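Community Help > Technology > Home and household

Is it worth going to an open day for laundry robots? Or is it a sales pitch?

Asked by pegbag_2

My sister has put our names down for the Prarum open day on Sat 11 March. They are the people doing the "home helper" that is meant to tidy clothes and make beds. She is very keen. I went to something similar in February run by another lot, Miltard, and came away fed up. It picked up the same towel for an hour and the man kept saying "it's learning". Has anyone been to a Prarum one? Do they show you the thing working or is it just videos? And is there a catch? It's free, with a 100 mile round trip for us.

3 answers

Dymphna Noonan
Been to the one before. It is a bit of both. You get a talk first (skip it if you can, the slides say 3,505 garments handled and don't say how many of those ended up back on the floor). Then you go through in small groups and they let you hold one of the gripper tools and pick things up off a bed. That part is worth doing. You squeeze, the two fingers close, and you find out how awkward a cloth is when all you have is a pinch.

What you won't get is a machine doing a whole bedroom on its own. I asked twice. The first time I was told "later in the programme" and the second time I was given a leaflet. No catch that I found, though they do want your email and they use it.

Brekke
waste of petrol. my nan can fold faster

Yi-an Yoo
I'd go, but go with questions written down or you'll get steered. I have sat through demos by three of these outfits and the bed is nearly always the same: one sheet pulled flat, one small item in the middle, nothing near it. Anyone can pick up a flannel off a bare mattress.
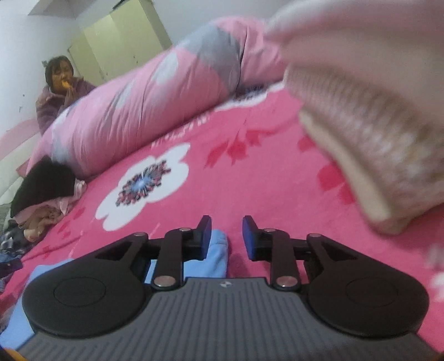 Ask them to leave the bed as a normal person would leave it. Patterned sheet, quilt shoved to one side, clothes in a heap, somebody sitting there having a snack. If they'll try it like that in front of you, stay and watch. If they start clearing up first, you have your answer and can beat the traffic.

Other things I'd ask:

Is a person working it? At the Pelley day a lad in the next room was driving the arm the whole time, and they only said so when a child asked.
How many goes did it take? They told us 364 tries for one task and were very proud, but wouldn't say how many had come off.
What happens with dark clothes in a pile? I have yet to see one of them sort black from black.

I don't agree with Dymphna about skipping the talk, by the way. It's dull but that's where they let slip the delivery dates, and you can hold them to it next year.

Comment from pegbag_2: Thanks all, even Brekke. Sister says we are going regardless so I'm taking a bag of odd socks.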